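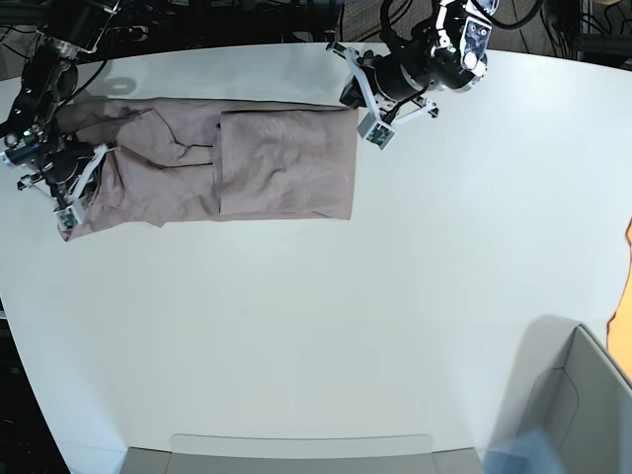 31st March. Madder again, and I'm still annoyed at the pot. The whole plan for this month was a soft pink wool, the kind that could pass for faded rose, and what I have hanging on the rack is brick. Nice brick! But brick. The color I keep trying to explain to people is the one on those trousers folded over on the white table, dusty, a bit mauve, a bit brown, pink if you say it's pink and taupe if you don't. I've now said "old rose" and "weak cocoa with a strawberry in it" to Telma and she wrote down both, so at least one of them is in her book forever.

Starting point for anyone picking this up: Kellier wool, the undyed worsted, 879 g dry on the big scale before scouring. I scoured the lot together and then divided it into batches, which I know Silvan disagrees with. He wants every batch scoured in its own bucket with its own label so there's no arguing afterward. Fine, next time. The wool came out clean enough as far as I can tell, water ran clear on the last rinse, and it sank as soon as I let go of it. No floating bits.

Mordant was alum with a little cream of tartar, same recipe as the yellow card on the shelf. I did not change it. I'm writing that down in capital letters in my head since the first thing Lautaro asked was whether I'd changed it. He asked again after lunch. The skeins sat in the mordant overnight with the lid on and the heat off, and I squeezed them out in the morning without rinsing.

The roots are the Zapata ones, chopped, from the paper sack and not from the tin. The tin is the old stuff and I want to keep it for comparison. I soaked the roots overnight too, poured off the first water (very yellow, smelled like a damp garden shed) and topped up with fresh. My idea was that dumping the first water would get rid of the yellow and tan stuff and leave me with a cleaner pink. Aleksi does this at his place and swears by it. His tap water is softer than ours, which may be the whole story, but I'd like to rule out other things before I blame the plumbing.

Now the bad part. I'd set the hot plate low and gone off to wind the next skeins, and I got talking (Celeste had come by with the sample cards and we got into a long thing about whether you number swatches or name them), and when I came back the probe read 91. That's Celsius, and that's miles too hot for madder if you want pink out of it. Every book I own says keep it well down, and the browns come out of the root when you let it climb. I took it off straight away and stood there with the lid in my hand like that would help.

I left the first batch in to cool anyway. No point wasting it, and I wanted to see how bad it was. In the pot it looked like tomato soup. Squeezed out it was a deep orange-brown. After rinsing it settled into the brick I mentioned, very even, no streaks, and it looks better in daylight than it does under the tubes. Celeste wants it. She says it would go well with the green she did at Verkemside, the one with the weld and the bit of indigo over it, and she's probably right. I've put a tag on it so it doesn't get used for testing.

So the even coverage is good news. I was worried about the ties being too tight again. I used the loose figure-eight ties this time, with the white cotton, and there are no pale rings on the skeins at all. Please, everybody, use the loose ties. The old way with the tight knots makes a pale band every time and then somebody has to knit around it.

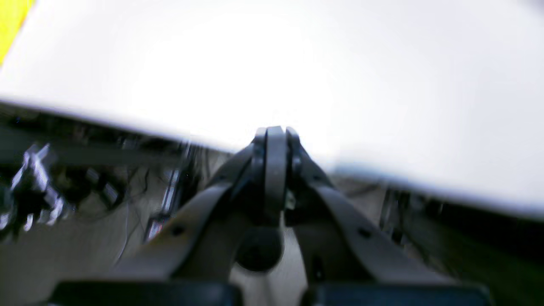

SECOND BATH AND THE ONES AFTER

Same roots, fresh water, and this time I stood next to it. 3000 ml in the enamel pot, the blue-rimmed one and not the steel one, and the smaller skeins. I brought it up slowly, never let it steam much, and kept moving the wool around with the glass rod. It took most of the morning and I got a good chunk of a radio play in. When I lifted a skein to look, the color was a lot pinker than the first, but sort of a salmon. If you held it next to the brick you'd call it pink. If you held it next to anything pink you'd call it orange.

I'd half expected that. The boiled roots had already given up whatever brown they were going to give up, and some of it must have gone along for the ride. A fair test would be new roots and a low pot from the start, and I have enough in the sack to do it, just. I didn't want to start that in the afternoon and then have to leave it.

The later baths off the same roots went like this. The third was a pale peach, very pretty, Telma's favorite so far. The one after it was hardly worth the gas - a sort of skin color, a bit blotchy on one side where I'd let the skein rest against the pot wall. I stopped at 4 baths. You could squeeze another out of it if you wanted a cream, but we have cream. Cream is what the wool starts out as!

Then I did something I should've written up properly and didn't, so here goes from memory while it's fresh. I took a short length of the peach and dipped it in a jar of weak iron water. Really weak, the stuff in the jam jar with the nails, a spoonful in a big jar of rainwater. I counted to twenty or so in my head and pulled it out and rinsed it. And it's the closest thing yet. The iron knocks the orange back and pulls the whole thing toward mauve. It's grayer than I'd like, and a longer dip goes straight to mushroom (I tried that too, on the scrap end, and mushroom is being kind), but there's something in there. Silvan looked at it by the window and said "huh," and from him I'll take that.

I want to try it on the salmon as well. More color under it to start with, so the gray might not win so fast. And I want to try it with less iron and a longer dip, to see if it's easier to stop where I want. The fast dips are nerve-racking. By the time you've decided it looks right it's already gone past, and it keeps moving a little in the rinse.

Lautaro's suggestion is to leave iron out of it and put a pinch of cochineal in with the madder. That would work, I'm sure. It would give me a cool pink to pull against the orange. But we said at the start of March that this series was going to be root and bark only, and the Trisano people were told that when they asked for the sample cards, so I don't want to slip insects in at the last minute. He says they'd never know. I'd know, and it would be in this notebook. 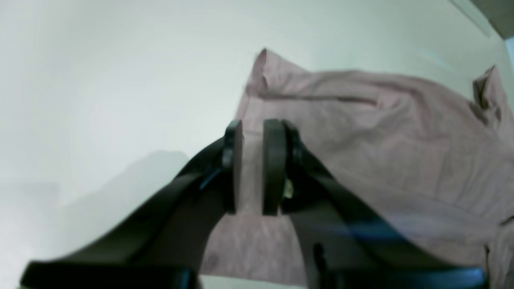 Which brings me to the cards. Trisano want one card for each color with a swatch, the plant name and a line about how it wears. The plant name is easy. How it wears is going to take time, and I've told them so twice. I've got a strip of each bath taped in the south window, half covered with black card, and I'm going to leave them alone until they've had a decent stretch of sun. The brick I'm not worried about. Madder on alum holds up well in my experience, and I have a hat that proves it. The iron-dipped one I have no idea about. Iron can make wool feel a bit harsh after a while as well, and I'd like to wash that piece a few times and see how it feels on the neck before we promise anybody a scarf.

Washing test so far is only the one round: lukewarm water, a drop of the plain soap, five minutes, white wool tied in alongside. The brick bled a tiny bit, a faint peach on the white. Second rinse was clean. The salmon and the peach didn't bleed that I could see. I didn't do the blotchy one.

A word about our water. I dropped in one of the paper strips, and it came up harder than I remembered, so maybe the street supply has changed or maybe I never looked properly. Hard water is supposed to be good for madder reds, you even see people throw in chalk. For pink I'm less sure. Aleksi has offered to fill a couple of cans from his tap and bring them over, and I'd rather do that than buy distilled by the case. If he does, the cans go under the sink with his name on, and they are not for tea.

Housekeeping while I'm at it. The sack of roots is down to the bottom third and needs to be folded over and clipped, it was wide open when I got to it. The steel pot has a brown ring I couldn't shift with a cloth, somebody with more patience can try vinegar. The good thermometer reads the same as the probe in hot water, so it wasn't the probe's fault, it was mine. I've set a kitchen timer next to the hot plate with a piece of red wool on it. The red wool is so I'll notice it. Use it!

Spent roots are drying on the newspaper by the back door. Don't throw them out yet, Telma wants them for paper.

To do next, in whatever order the pots are free: new roots in a low pot from the start, wool from the same Kellier cone if there's enough left, and one skein with the first yellow water kept in and one with it poured off, side by side. Then the salmon into weak iron. Silvan gets his separate scouring buckets. I still need a name for the peach, Celeste says a number would do.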